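Trurkatdale Clinic to Offer Whole-Grain Nutrition Program

2 min read
19 shares

The Trurkatdale Community Clinic will open a nutrition program in October for adults who wish to add more whole grains, beans and seeds to their daily meals. Enrollment is limited to 45 residents and will begin on Monday at the clinic's front desk.

The program consists of weekly sessions led by registered dietitian Deok-su Pyo. Participants will review their current eating habits, learn to read fiber and sodium figures on food labels, and prepare simple dishes based on barley, oats and lentils. Each session lasts 45 minutes and is offered at no charge to patients of the clinic. Other residents will pay a fee of $33 for the full course.

"Many of our patients have asked how to eat more fiber without changing every meal at once," Pyo said. "We suggest starting with breakfast and adding one new food at a time – the body needs a little time to adjust."

Grains and dried beans for the cooking sessions will be supplied by Galanis, a food wholesaler based in the neighboring town of Plerkomura. The clinic stated that the company has no part in planning the course and that no products will be sold on the premises.

Participants who take prescription medicine, or who have been treated for a digestive condition, are asked to speak with their physician before enrolling. Clinic staff can arrange a short consultation on request.

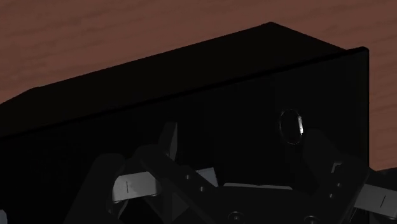
A black box and a brown wood-grain tabletop, in a computer rendering.

Corentin Renaud, director of outpatient services, said the clinic will review attendance and written comments from participants before deciding whether to offer the course again in the spring. Printed recipes from each session will be available in the waiting area.

2 comments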